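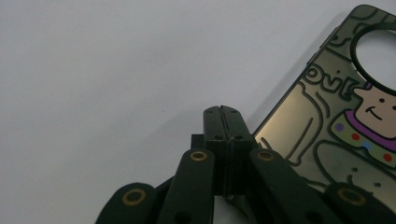

Plular Printed Phone Cases and Open Bin

Printed back cases with a large circular camera opening, supplied with or without the Plular open storage bin. Product data on this page was last revised on 16/01/2026 and replaces the October sheet.

Product overview

The printed range is a one-piece back case. It covers the back and the edges of the phone and leaves the screen uncovered. The artwork is part of the back and runs over the full panel, so line drawings continue up to the camera opening and around it. Small color elements are placed on top of the line work.

Two backgrounds are in the current range. The gold version is translucent, with olive outline drawings, bold outlined lettering and a cartoon character. The olive version is a muted gray-green with thin black outlines, loops, small faces and a single pink character near the camera opening. Artwork for both was drawn by Yabsira Zeleke.

The gold tint shifts with whatever is behind it. On a light phone the color reads warm and fairly pale. On a black phone it darkens and the olive outlines lose some contrast. Customers who want the drawings to stay legible on a dark phone should order the olive version, or look at a sample first.

Camera opening

The opening is a single circle with a dark ring around the edge. It is made for phones with a round camera housing and will not fit a rectangular camera. Check the housing on your phone before ordering. Two models from the same maker can differ here even when the outer dimensions match.

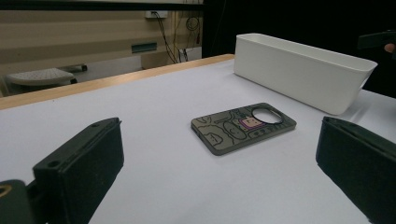 A raised rim runs along the edges of the olive case. Inspect it when the case arrives and again after fitting. If the rim stands away from the phone at any corner, the case is the wrong size and should be returned unused.

Fitting

Start at the camera end. Seat the camera housing in the ring first, then press the long edges down a little at a time, ending at the opposite short end. Do not start with the sides – this puts the load on the ring, the part most likely to mark.

To remove the case, release one lower corner and work upward. Do not pull on the ring.

Cleaning

Wipe the printed back with a damp cloth and mild dish soap. Rinse and let it dry fully before refitting. Solvents, alcohol wipes and abrasive pads will dull the print. Grit tends to collect behind the camera ring; a soft toothbrush clears it.

Translucent cases show dust and skin oil sooner than opaque ones. Clean the inside of the gold version whenever the phone is taken out.

Storage bin

The bin is white plastic with a glossy finish, open at the top, with slightly tapered walls and rounded corners. Handle cutouts are molded into the walls and the rim is thickened at the lip. There is no lid. It is sold for drawers, shelves and counter displays.

Cases can be stored flat or on edge. On edge is better for browsing, with the camera openings all at the same end. If cases are stacked flat, put a sheet of tissue between printed backs. Do not store unwrapped cases against rubber mats or printed cartons, as color can transfer to the gold version.
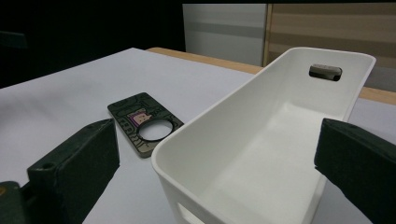

Ordering

Cases, single: minimum order 2, any mix of backgrounds
Cases, trade carton: 60, one background per carton
Bins: sold in packs of 10
Custom artwork: minimum 200 per design

Custom artwork is handled by Enda Ní Bhriain. Send line art as vector files and mark the center of the camera opening. Keep faces and lettering clear of the ring, or accept that they will be cut.

Trade accounts and returns: Eoin Quinlan, Plular sales desk.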